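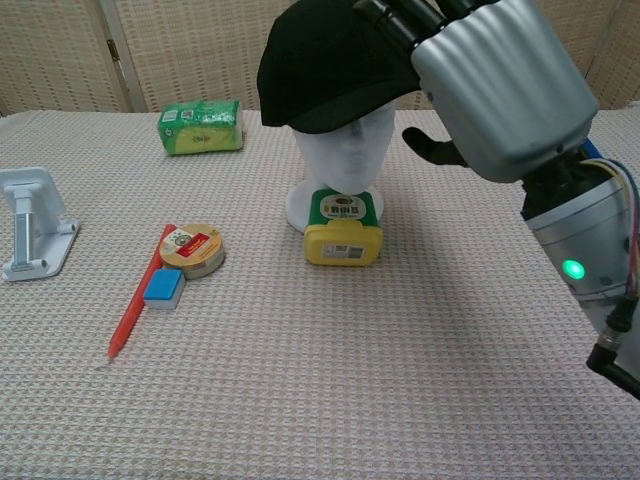 홈 | 회사소개 | 제품 | 기술자료 | 뉴스룸 | 고객지원 | 문의

세트몬트, 모자 치수 표기 체계 '스터드포트' 7월부터 전 품목 적용
머리둘레 단일 표기에서 둘레·깊이·챙 곡률 병행 표기로 전환
기존 재고는 표기 변경 없이 소진, 교체용 환산표 별도 제공

모자 및 머리쓰개 제조업체 세트몬트(Cetmont)는 자체 치수 표기 체계인 스터드포트(Studport)를 7월 출고분부터 전 품목에 적용한다고 밝혔다. 적용 대상은 야구모자, 버킷햇, 니트 비니, 작업용 면 모자이며, 주문 제작 품목은 발주처가 별도 표기를 요청한 경우에 한해 제외된다.

지금까지 세트몬트 제품의 안쪽 라벨에는 머리둘레만 센티미터 단위로 표시되어 있었다. 스터드포트 라벨에는 머리둘레와 함께 크라운 깊이, 챙 곡률 등급이 한 줄로 표시된다. 크라운 깊이는 정수리 봉제점에서 땀받이 하단까지의 안쪽 길이를 밀리미터로 적은 값이다. 챙 곡률 등급은 출고 상태의 챙을 평면 위에 놓고 중앙부와 양 끝의 높이 차를 잰 뒤 구간별로 나눈 기호이며, 챙이 없는 니트 품목에서는 해당 자리를 비워 둔다.

표기 전환은 교환 및 반품 사유 분석에서 출발했다. 세트몬트 고객지원 부서가 치수를 이유로 접수된 교환 신청 472건을 분류한 결과, 머리둘레가 맞지 않는다는 내용보다 "얕다", "깊이 눌린다", "귀에 닿는다" 등 깊이와 관련된 내용이 더 많았다. 같은 둘레로 표기된 제품이라도 품목에 따라 크라운 깊이에 차이가 있었으나, 종전 라벨로는 구매자가 이를 확인할 방법이 없었다.

세트몬트 제품규격팀의 반시우 팀장은 "둘레 조절대가 있는 제품은 둘레 편차를 착용자가 흡수할 수 있지만 깊이는 조절할 수 없다"며 "조절되지 않는 값을 먼저 표시하는 것이 규격 개정의 기준이었다"고 설명했다.

■ 측정 방법

치수 측정은 핌몬트(Pimmont) 공장 검사실에서 실시한다. 시료는 봉제와 다림질을 마친 뒤 검사실의 온도와 습도에 충분히 적응시킨 상태에서 측정하며, 포장 직후의 제품은 측정하지 않는다. 머리둘레는 땀받이 안쪽 면의 중심선을 따라 잰다. 조절대가 있는 제품은 가장 좁은 위치와 가장 넓은 위치에서 각각 측정하고, 라벨에는 두 값을 범위로 적는다.

크라운 깊이는 앞판, 좌우 옆판, 뒤판 네 방향에서 측정한다. 라벨에 적는 값은 네 방향의 평균이 아닌 앞판 측정값이다. 뒤판은 조절대 개구부의 형태에 따라 하단 위치가 달라지고, 옆판은 봉제선의 당김 정도에 영향을 받아 재현성이 낮았다. 나머지 세 방향의 값은 제품 안내 페이지의 상세 규격표에 수록한다.

심지가 들어간 앞판과 심지가 없는 앞판은 측정 시 형태 유지 조건이 다르다. 심지가 없는 제품은 검사용 머리틀에 씌운 상태에서 측정하고, 심지가 있는 제품은 틀 없이 측정한다. 어느 조건을 적용했는지는 상세 규격표의 비고란에 표시한다. 발주처가 자체 검사를 수행할 때에는 같은 조건을 적용해야 값을 비교할 수 있다.

■ 치수 구간

스터드포트의 둘레 구간은 유아용부터 성인 대형까지 13단계로 구성된다. 종전의 S, M, L 문자 표기는 라벨에서 삭제되며, 온라인 주문 화면에서는 검색 편의를 위해 당분간 병기한다. 구간 경계에 걸린 측정값은 큰 구간으로 올리지 않고 실측값이 속한 구간에 그대로 배정한다.

깊이에는 별도의 구간을 두지 않았다. 개발 단계에서 얕음, 보통, 깊음의 문자 구분을 검토했으나, 품목 간 기준이 달라 동일한 문자가 서로 다른 길이를 가리키게 되는 문제가 있어 실측값을 표시하는 방식으로 확정했다.

■ 라벨 및 땀받이 사양 변경

라벨에 표시할 항목이 늘어나면서 라벨 소재와 부착 위치도 변경된다. 신규 라벨은 폴리에스터 직조 방식이며, 뒤판 안쪽 중앙에서 왼쪽 옆판 봉제선 옆으로 위치를 옮긴다. 조절대를 조일 때 라벨이 접혀 글자가 가려지는 현상을 줄이기 위한 조치다. 인쇄형 라벨은 아동용 니트 비니에만 유지한다.

야구모자 계열인 바흐(Bach) 제품군에는 땀받이 사양 변경이 함께 적용된다. 종전의 면 트윌 땀받이를 흡습 가공한 면 혼방 원단으로 교체하고, 앞판 접촉부의 시접 방향을 바깥쪽으로 바꾸었다. 시접 두께가 안쪽 둘레에 미치는 영향이 줄어 표기값과 착용 시 체감 치수의 차이가 작아질 것으로 회사는 보고 있다. 겉감, 챙 심지, 조절대 부품은 종전과 동일하다.

신규 땀받이 원단은 마찰 시험기에서 2000회 왕복 마찰 후 표면 상태를 확인하는 사내 시험을 거쳤다. 판정은 보풀 발생, 색 이염, 봉제선 벌어짐을 육안으로 대조하는 방식으로 이루어졌다. 해당 시험은 사내 기준에 따른 것으로 외부 인증에 해당하지 않는다.

■ 세탁 및 보관 안내

취급 표시는 종전 내용을 유지하되 문구를 정리했다. 챙 심지가 있는 제품은 손세탁을 권장하며, 세탁 후에는 비틀어 짜지 않고 마른 수건으로 물기를 눌러 제거한다. 건조할 때에는 크라운 안쪽에 둥근 틀이나 뭉친 수건을 넣어 형태를 잡고 그늘에서 말린다. 기계 건조는 땀받이 수축의 원인이 되므로 모든 품목에서 금한다.

보관 시 크라운을 안쪽으로 접어 겹치면 앞판 심지에 접힘 자국이 남을 수 있다. 판매점 진열용 제품 가운데 장기간 겹쳐 보관한 제품은 깊이 측정값이 표기와 달라질 수 있으며, 이 경우 증기로 형태를 복원한 뒤 다시 측정한다.

■ 유통 일정 및 재고 처리

신규 라벨 제품은 직영 매장 13곳과 온라인몰에 먼저 공급되고, 위탁 판매점에는 기존 재고 소진 상황에 따라 순차 공급된다. 종전 라벨 제품은 회수하거나 라벨을 교체하지 않는다. 같은 품번에서 신·구 라벨 제품이 함께 유통되는 기간에는 품번 끝자리의 영문 기호로 구분할 수 있으며, 기호가 없는 제품이 종전 라벨 제품이다.

종전 표기와 신규 표기를 대조할 수 있는 환산표는 기술자료 메뉴에서 내려받을 수 있다. 환산표에는 단종 품목도 포함되나, 도면이 남아 있지 않은 일부 품목은 깊이 값이 공란으로 처리되어 있다. 해당 품목의 치수가 필요한 경우 고객지원 부서에 품번을 적어 문의하면 보관 시료의 유무를 확인해 회신한다.

단체 주문 고객에게는 발주서 양식 개정본이 별도로 발송된다. 개정 양식에는 희망 깊이를 적는 칸이 추가되었다. 칸을 비워 둘 경우 해당 품목의 표준 깊이로 제작한다. 이미 접수된 주문은 종전 양식의 내용대로 진행되며, 라벨만 신규 사양으로 부착된다.

제품 가격은 이번 표기 전환으로 변동되지 않는다.

■ 회사 개요

세트몬트는 모자와 머리쓰개를 기획, 제조, 판매하는 업체로 핌몬트 공장에서 재단, 봉제, 검사 공정을 운영한다. 주요 제품군은 바흐 야구모자, 작업용 면 모자, 계절 니트류다.

■ 문의

규격 및 측정 방법: 세트몬트 제품규격팀 반시우 팀장
교환, 반품, 환산표: 세트몬트 고객지원 부서
전화 상담은 오전 9시부터 오후 5시까지 운영한다.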